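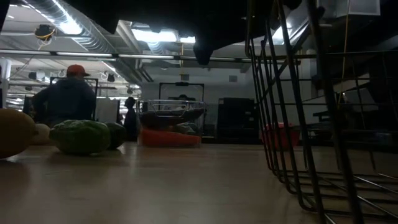
To: Watham building list
From: Marisol Tlapale, Office Services
Subject: Re: Produce table, Saturday collection

Dear colleagues,

Thank you to those who wrote about the produce table. My replies to Mr. Gashi's questions follow, and they apply to all tenants.

Melons should be placed directly on the tabletop, on their sides if they are long. The wire basket is for carrots and smaller vegetables only. Last month a melon was put on top of the greens and most of them had to be discarded.

Tenants may take up to two items each before noon. After that time there is no limit. Anything left at 5 p.m. will be taken to the kitchen at Curno, where Romain Gilbert has agreed to receive it.

Please do not cut fruit at the table. Knives and boards are available in the third floor pantry, and rinds go in the green bin there.

Requests for a second basket have been passed to Nermina Radonjić, who handles purchasing for the shared areas. I expect her answer before the next collection.

Regards,
Marisol Tlapale
Office Services, Watham

On Thursday, Gorazd Gashi wrote:
> Dear Ms. Tlapale,
>
> Our team at Nostis would like to contribute to the Saturday
> table again. We can bring roughly 5 melons and a bag of carrots.
> Could you please confirm where the larger fruit should go, and
> whether there is still a limit on what each tenant may take?
> Borislav Kovačević also asks whether a second basket could be
> provided, as the present one fills quickly.
>
> With thanks,
> Gorazd Gashi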